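Noticeboard > Money & Economy > Calls for participants

House price panel — people wanted for October round

Posted 27 July 2003 by Bhavana Acharya

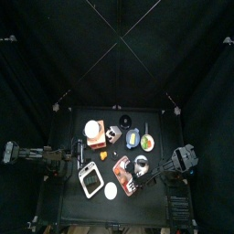
Do I need to own a house to take part? Renters are just as welcome, and so are people living with parents while they save.

Zivthorpe is running a panel on what ordinary people expect house prices and mortgage rates to do next. Not experts. Buyers, sellers, first timers, landlords with one flat, anyone who has had a letter from the lender and sat looking at it.

We had 571 replies to the spring form, mostly from Gerkotau and the streets near the station. Very few from Vurkar, so Vurkar people please do write in.

What's involved — one form by post (14 questions, tick boxes mainly), then a group talk in October for those who want it. Evenings, Bouvier Rooms, first floor, there is a lift. Tea provided. £20 for the group talk, paid on the night in cash. Nothing for the form I'm afraid, but postage is covered.

You should be over 18 and have lived in the area a year or more. Estate agents and mortgage brokers can fill in the form but not come to the groups, sorry.

We dont ask for account numbers or your exact salary. Names are taken off before anything is typed up. Results go in the winter bulletin, 4,000 copies, free at the libary.

To join, send name, adress and a daytime phone number to me at the Zivthorpe office, marked PANEL. Say if you want large print. Forms go out as requests come in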